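I'd stayed up far too late on Sunday finishing Virnholm (all four episodes, no regrets!), so I was still a bit bleary when I rang its writer for a natter.

"You watched it in one go? Oh, you poor thing," she laughed. She wrote it in her kitchen, she told me, and got through 80 versions of the opening ferry scene before she liked one.

I had to ask about the sisters, who spend half the series not speaking. "People want them to hug," she said. "I wanted them to have a proper row about the car first."

And that ending in the boathouse? She wouldn't budge, however nicely I begged.
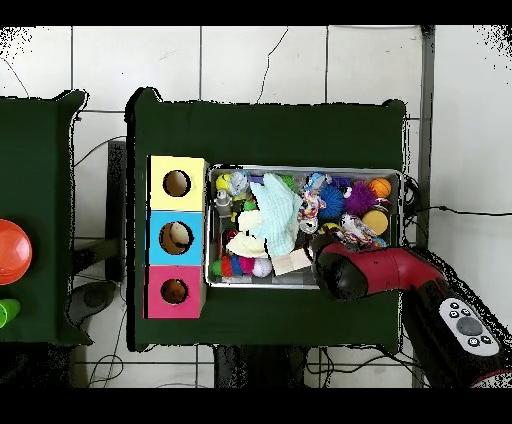

She did let slip that a second series is being written, with more for the grumpy harbour master to do, and that it picks up in December. "Bring a coat," she said, and then her doorbell went and she had to dash.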